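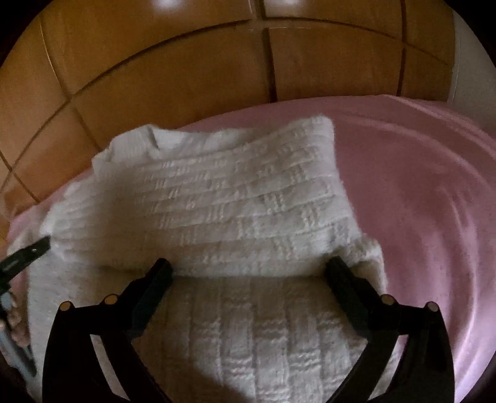

The folding entry for the student competition bothers me, and I'd like it sorted before August. Team Tranari want to claim 942 folds as training data. How many of those are jumpers like the chunky white one on the pink cloth, with a pattern that changes direction at the fold? A heavy knit flops where it likes. If most of the rest are tea towels, the claim is thin.

Earlier in the thread:

> We have over 2,000 clips, 118 of them knitwear. The judges
> only ask for 93. I can't see what the fuss is.

The fuss is that the rules say finished folds, and a clip isn't a fold. 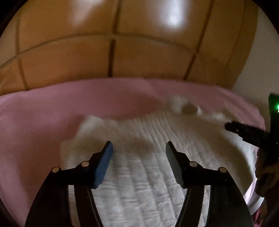
Posted by the Sterulwood Robotics Club list, August, 21:40

Both grippers were out for the white cloth too. Fine, but does it go down as one item or two? I asked last month and got a shrug. Send me the log and I'll stop moaning.

Recent on this list
Gajdoš arm: spare belts
Justivon entry form
Re: Re: who has the charger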